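# When the arm drops the mixer head: fixing a bad hinge in a simulated kitchen

If you have been running the mixer task in Clovar for any length of time, you have probably met this one. The arm reaches up, the motor head swings, and then the whole head either shoots off toward the window or sinks into the bowl like it was made of butter. We lost most of a week in February to it, so I thought I would write down what we did, slowly and in order, and save you some of the grief.

First, pause any training run that uses the scene. I mean it - we let one go overnight and ended up with 70 episodes where the policy had learned to slap the head and back away, and every one of them had to be thrown out.

**1. Replay the failure at low speed.** Open the episode in Plunden, turn on contact display, and step through it. Ours blew up at step 37, well before the gripper had touched anything, and that told us the grasp was innocent.

**2. Look at the hinge origin.** In the asset file, find the joint between the column and the motor head. Our export had put the joint frame at the center of the head instead of at the pivot. Move it to the pivot and save the file under a new name, so you can go back if you need to.

**3. Check the joint limits.** Some exporters write degrees where the simulator wants radians. A limit of 40 looks perfectly sensible until you remember which unit you are in!

**4. Turn off collision between head and column only.** Please don't switch it off for the whole mixer. We tried that, and the gripper went straight through the bowl.

**5. Run it with no arm commands.** Let the scene sit for 28 seconds. The head should stay where you put it, with no creeping or trembling. If it moves, go back to step 2 and be patient with yourself.

**6. Bring the arm back gently.** Cap the joint speeds and the gripper force in the Fasix controller before the first live try, and raise them a little at a time. A bad hinge is harmless in simulation, but the same policy may end up on a real arm someday, and I'd hate for it to carry those habits along.

Hinge checks are easiest with the head raised, and I like to do them from a view that has both the mixer and the arm in it. Zoom in on the spot where the head should meet the column and look for daylight between them. With the head tilted back and the whisk or beater up over the metal bowl, it seems to hover above the black column, and a gap like that is your cue to look at the joint frame again before you touch any controller settings. Keep the arm down by the lower cabinets while you look, and save the view with your notes.

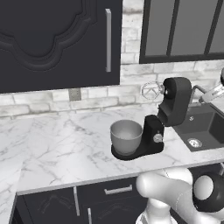
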